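4. 서랍 정리 및 상판 청소

본 장은 Rarka 3단 서랍장의 일상 관리 절차를 다룬다. 조립과 수평 조정은 3장을 참조한다.

4.1 작업 전 확인
1) 서랍장이 평평한 바닥에 놓여 있는지 확인한다.
2) 앞쪽에 서랍을 끝까지 뺄 수 있는 공간을 400 mm 이상 확보한다.
3) 마른 천, 중성 세제, 쓰레기봉투를 준비한다.

주의: 내용물이 든 서랍을 두 개 이상 동시에 끝까지 빼지 말 것. 무게 중심이 앞으로 이동하여 본체가 넘어질 수 있다.

4.2 상판 비우기
1) 상판 위의 물건을 포장재, 음료 용기, 식기로 구분한다.
2) 그릇에 캔을 세워 둔 경우 캔을 먼저 들어낸 다음 그릇을 옮긴다.
3) 개봉한 과자 봉지는 입구를 접어 부스러기가 쏟아지지 않게 한 뒤 버린다.
4) 캔에 음료가 남아 있으면 비우고 헹구어 분리배출한다.
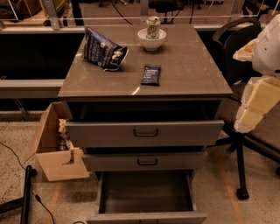
그림 4-1. 청소 전 상판과 열린 서랍

4.3 상판 닦기
1) 부스러기를 마른 천으로 뒤에서 앞으로 쓸어 모은다.
2) 물에 100배로 희석한 중성 세제를 천에 묻혀 닦는다. 세제를 상판에 직접 뿌리지 않는다.
3) 물기를 짠 천으로 한 번 더 닦고 마른 천으로 마무리한다.

참고: 광택 면의 얼룩은 비스듬히 보면 쉽게 확인된다. 연마제가 든 세제와 철 수세미는 사용하지 않는다.

4.4 서랍 내부 정리
1) 맨 아래 서랍부터 한 칸씩 작업한다.
2) 내용물을 모두 꺼내고 바닥판과 안쪽 모서리를 닦는다.
3) 무거운 물건은 하단, 자주 쓰는 물건은 상단에 넣는다. 서랍 한 칸의 최대 하중은 13 kg이다.
4) 물건이 앞판 높이를 넘지 않는지 확인한다.
5) 손잡이 중앙을 잡고 끝까지 밀어 닫은 후 다음 칸으로 넘어간다.

주의: 서랍을 닫을 때 상판과 앞판 사이에 손가락을 넣지 말 것.

4.5 서랍이 완전히 닫히지 않을 때
- 서랍 뒤쪽에 떨어진 물건이 있는지 확인한다.
- 양쪽 레일의 이물질을 마른 솔로 제거한다.
- 서랍을 한 번 끝까지 뺐다가 천천히 밀어 넣는다.
- 증상이 계속되면 레일 고정 나사를 점검한다(7장 참조).

개정일: 2023-09-04
작성: Amanuel Gebreyes
검토: Mulugeta Tufa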